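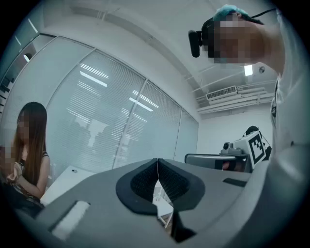

3.2 Coach turnover and player selection

The second part of the study deals with what happens to selection when a head coach is replaced mid-season. Earlier work, mostly on soccer, looks at results. Win rate before, win rate after, done. We were more interested in who gets on the field, as results in a short season are noisy and a lucky bounce can make a new coach look like a genius for a month.

Data are from the Skalstead regional rugby league, seasons from 2000 on. Team sheets were typed in by hand from the match programs, then checked against the league's own register where the two overlapped. They don't always overlap. Early seasons are thin, a few clubs kept nothing but the starting fifteen, so bench data is missing for those and we leave it out of anything that needs it (see 3.4). Club names are as used at the time; Prelen played under two names and is treated as one club throughout.

We found 17 mid-season changes that met the criteria. A change counts if the outgoing coach had been in charge for at least one full season and the new one stayed for the rest of the year. Caretaker spells shorter than 2 matches were dropped. Berge (coding the sheets) and Blomqvist (interviews) each made a list of qualifying cases seperately, and the lists differed on only one, a Wikström change where the old coach stayed on as forwards coach. Kept in after discussion. Leaving it out moves nothing much.

For each case we took the six matches before the change and the six after, 12 in all, and worked out a simple carry-over score: the share of starters in one match who also started the previous one. Injuries were removed where the club recorded them. Suspensions too. What we can't remove is a player who was carrying a knock and never said so, and interviews suggest there were plenty of those.

Main result. Carry-over drops sharply in the first match under a new coach, recovers by the third, and by the sixth is a little higher than it was before the change. So the shake-up is real but short. New coaches seem to try things once, then settle on a side and stick with it, more so than the person they replaced. The drop is largest in the back row and at halfback. Front row hardly moves at all, probably for want of anyone else to pick.
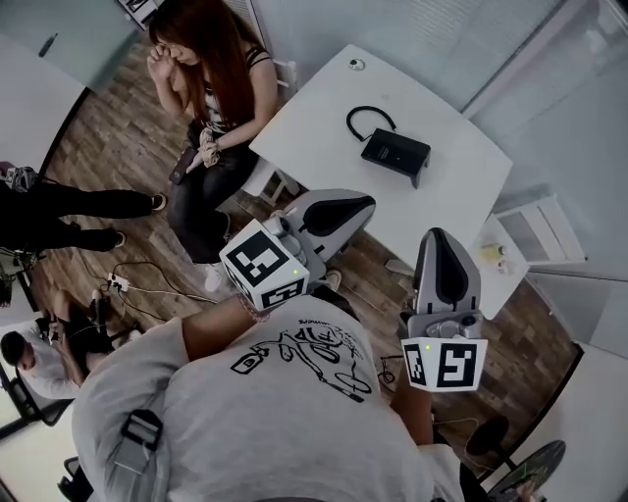 Figure 3. Work at a white table, with a hand-held gripper in each hand.

Promoted assistants behave differently from outsiders. We expected assistants to change less, having helped pick the old side, and over six matches that holds. In the very first match it goes the other way. Several assistants told Blomqvist they had been waiting for a chance to start one particular player. One put it this way: "I had the name written down already. Had done since pre-season." Outsiders mostly spent the first week learning names and went with the sheet they were handed, then made changes in match two.

Captaincy is a separate matter. Only a few captains lost the job after a change and in most of those cases the player was also out of the side, so we can't pull the two apart. Ekura swapped captains twice in one run of fixtures, which the club put down to availability. Coded as missing.

Limits. The sample is small and comes from one league, semi-professional for most of the period, with squads that would look thin anywhere else. A coach with forty fit players may act quite differently. Also the timing of a change is not random. Clubs tend to act ahead of a bye, so the new coach often gets an extra week of training and some players come back fit in that gap. We reran the scores without the bye cases; the first-match drop is smaller but still there, the later rise gets weaker and should be read with care.

Interviews were done between seasons, the bulk of them in September, with coaches who no longer held the post in question. People remember their own selections kindly. Where an account and a team sheet disagreed we went with the sheet, and the account is used only for reasons, not for facts about who played. Section 3.3 takes up the same cases from the players' side.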